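Progress report, Erbridge Repair and Reuse Project
To: Meinrad Moser, Lammers Fund
From: Ursina Hauser
13/02/2025

Meinrad, short version as agreed, the numbers sheet comes separately. Sorry for the fragments, writing between two meetings.

Where we are. Mending evenings running in Erbridge and Ornden, both full most weeks. Vumton not started yet. The hall there wanted a new lease with different hours and we only got the signed copy back last week. Plan is to open Vumton once the heating has been looked at. I would rather not promise a date.

Sessions held so far: 20, against a plan of 13 for this stretch. The extra ones were all in Ornden, where people kept asking for a daytime slot. We tried it, it worked, we kept it. Costs a bit more in room hire but less in tutor travel, so the line comes out nearly flat.

Textiles still the biggest part by far. Zippers, trouser hems, torn linings, a lot of kids' coats. Lamps and kettles second. We turn away microwaves now, after the insurer wrote to us in the fall, and the poster has been changed to say so. 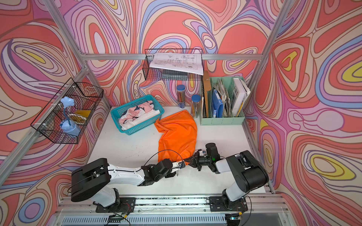 Staffing. Two tutors on fixed hours in Erbridge, one in Ornden. The second Ornden post was advertised twice and we had good people the second time round, interviews are done, offer goes out as soon as you confirm the hours can move from the Vumton line. Please look at that first if you only have time for one thing.

Equipment. The overlock machine arrived and is in use. The second one is on back order - supplier says spring, no more detail than that. Thread and needles went over budget, my fault, I priced them off the old catalog. Have moved money from printing to cover it. Scales for weighing what comes in are bought and the log sheets are much tidyer than before.

Schools. 9 classes signed up for the July workshops, which is more than we can take with the current staff. Will probably have to split them over two sites. The teachers want a printed handout and I have a draft, needs a proper edit and someone to check the sewing terms.

Problems. Storage in Ornden is too small and slightly damp, fabric donations have to go back to Erbridge every week and the van costs show it. Looking at a dry unit behind the old post office. Quote attached to the numbers sheet.

Asked of you:
- ok on moving the hours for the Ornden post
- ok on the storage quote, or a no so I can look elsewhere
- whether the next report should follow the old template or teh new one

Receipts are scanned up to the end of January, the rest follow with the next batch.

Ursina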